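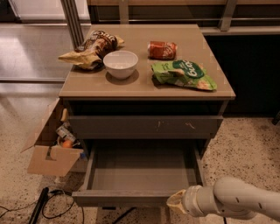
성공률 한 줄로 끝내는 논문, 이제 좀 그만 봤으면 좋겠다. 서랍 조작 정책 비교표 또 나왔는데 조건당 시행 10번. 10번 중 한 번 더 성공한 걸로 굵은 글씨. 이게 결과인가?

우리 쪽 Plemau 평가도 처음엔 똑같았다. 반성한다. 손덕수 씨가 시행을 100번으로 늘리자고 했을 때 제일 싫어한 게 나였음. 하루가 통째로 날아가니까. 근데 늘려 보니 순위가 뒤집혔다. 앞서던 정책이 2등. 그것도 꽤 차이나게.

더 큰 문제는 초기 배치. 서랍이 얼마나 열린 채 시작하는지, 상판에 봉지랑 캔이 어떻게 누워 있는지, 논문엔 안 적는다. "무작위"라고만 쓴다. 사람이 손으로 놓는 무작위는 무작위가 아니다. 쉬운 쪽으로 슬슬 기운다. 나도 그랬고.

Harish Bhatia는 시연 데이터 700개면 배치 편향은 묻힌다고 한다. 동의 않함. 학습 데이터 얘기고 평가 얘기가 아니잖아.

그래서 요구는 단순. 시작 배치 전부 공개, 실패도 종류별로 공개. 못 잡은 건지, 잡고 떨어뜨린 건지, 서랍 모서리에 걸린 건지. 부록에라도 넣자. 8월 마감 전에 우리 표부터 다시 돌릴 예정이다. 숫자 떨어저도 그대로 싣는다.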